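4.2 Budgeting for the packing bench: what we nearly bought and what we did buy

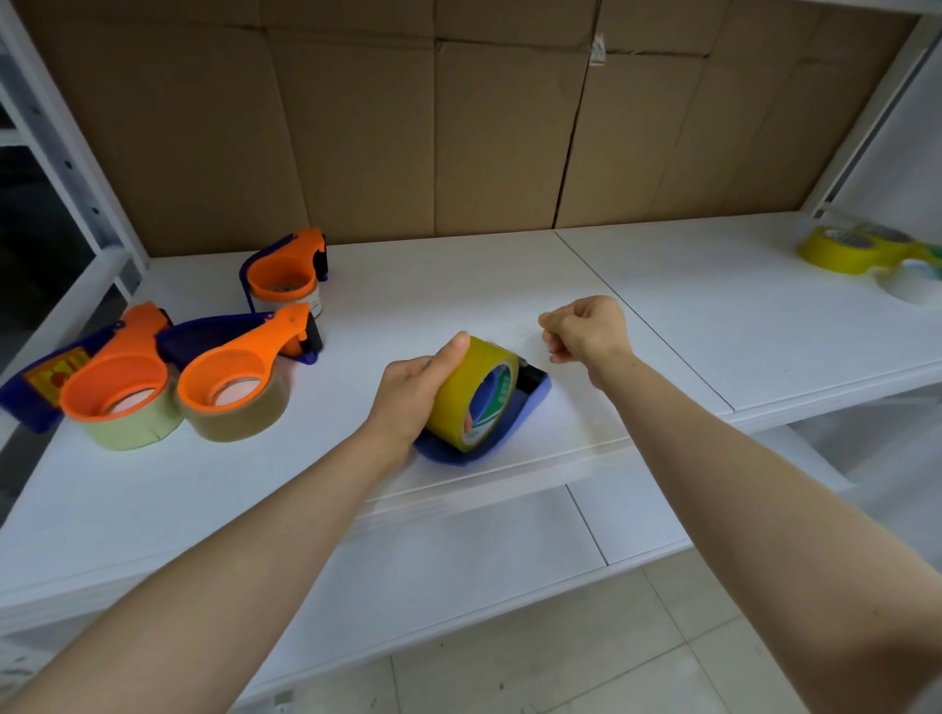

When we started costing the automated packing cell at Lukness, I assumed the arms would eat the money and everything else would be loose change. My first spreadsheet had one line for "end tooling and sundries", and Ilona Dudás (who has kept me out of trouble on two earlier projects) crossed it out and asked what I thought sundries meant. So we went and looked at how people do the job by hand, which I should have done first! Figure 3 is the bit that changed the plan. A person holds the yellow roll in the left hand, with the blue dispenser's handle curving underneath it, and the right hand sits near the cutter end with thumb and finger pinched together. That is two hands on one cheap tool, and the orange and purple dispensers waiting on the same shelf are a different model again. Any gripper we bought would have to cope with both sorts, or we would have to pay to make them all the same.

Figure 3. Handling a tape dispenser at the stock shelf, with other dispensers and loose rolls nearby.

We asked for quotes on both routes. Dadus offered a pair of adaptive grippers that would, in theory, take whatever handle you gave them, and Veres offered plain parallel jaws plus a set of printed adaptors, one for each dispenser type. The Veres route looked far cheaper on paper, and I was all for it, but Mirjana Jurić pointed out that I'd left out the adaptors wearing down, the spare set, and the time spent swapping them over. Once those went in, the gap shrank a good deal (it didn't vanish, I should say, and I still grumble about it).

The next question was whether to throw out the old dispensers and buy a single kind. We priced 200 of the same model, enough for the benches and a drawer of spares, and it came to less than one gripper finger set from Dadus. I felt rather silly. Jytte Riis, who runs the floor, was happy with the idea as long as her packers got to choose the model, and we wrote that into the plan before anyone had signed for a robot.

Tape itself turned out to be a planning item as well. Rolls come in several widths and colours, and the purchasing system at Lukness treats each as its own stock line with its own reorder point. For the trial we set aside 520 rolls of one width, all from Gretitz, and asked for the delivery to be split so that the second half could be changed if the first half gave us grief. We also added a small sum for a person to load fresh rolls, as none of the quotes covered automatic loading and I didn't fancy paying for a special feeder in the first year.

The budget we put forward in January therefore had separate lines for arms, grippers, adaptors, dispensers, tape and loading time. Aranka Hajdu asked us to keep the adaptor line open until the end of the trial, and we have done so. The loading time is the figure I trust least, and section 4.3 goes through how we got to it.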